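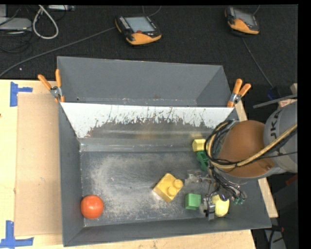

30/07/2024
Posted by the bench two desk

We use cookies to remember your settings. Accept | Manage

Chart countdown box, day whatever. Carrying on from the last entry, the one with the coffee on it.

Singles list is now 534 rows. Took out the double entries where a record dropped out and came back in, so each song gets one row and a re-entry column. Still two left I can't settle – both Langlois, same title, one is the radio edit and one is the album cut with the long intro. Did the chart treat them as one? Leaving both in, flagged yellow. Do not tidy these up please.

Jukebox side. Sonen board boots, plays, then skips the last few seconds of anything with a fade. Heard it on the Grorkitz ballad first and thought it was a bad rip. Re-ripped. Same. Tried the Naritz summer one (the one with the whistling) and it chops the final whistle clean off. So it's the silence detection, threshold set too high. Turned it down two notches, fades now play out but there's a long gap before the next track on the live ones. Halfway setting for now.

Levels: the nineties stuff is much quieter than anything after. Obvious when you go from a Langlois B-side straight into late Naritz, nearly jumped off the stool. Have run the leveller over 346 tracks, rest to do overnight. Don't run it on the ones already done, it does them twice and they come out like a wasp in a tin.

Button labels – ran out of the narrow tape at 148. Wide tape doesnt fit the slots. More on order.

Argument at lunch about whether Grorkitz count as a one hit wonder. Second single got in low and was gone the week after. I say they count. Column added: "OHW (disputed)".

To do
- finish levelling
- check the shuffle, it keeps giving me the same Sonen test tone between songs
- Christmas records: separate bank or they come up in the middle of summer. Wants doing before October
- sleeve scans, half are sideways
- find out who has teh long phono lead

Random play left on low while I did the labels. Same Naritz chorus stuck in my head ever since.

Print this page | E-mail this page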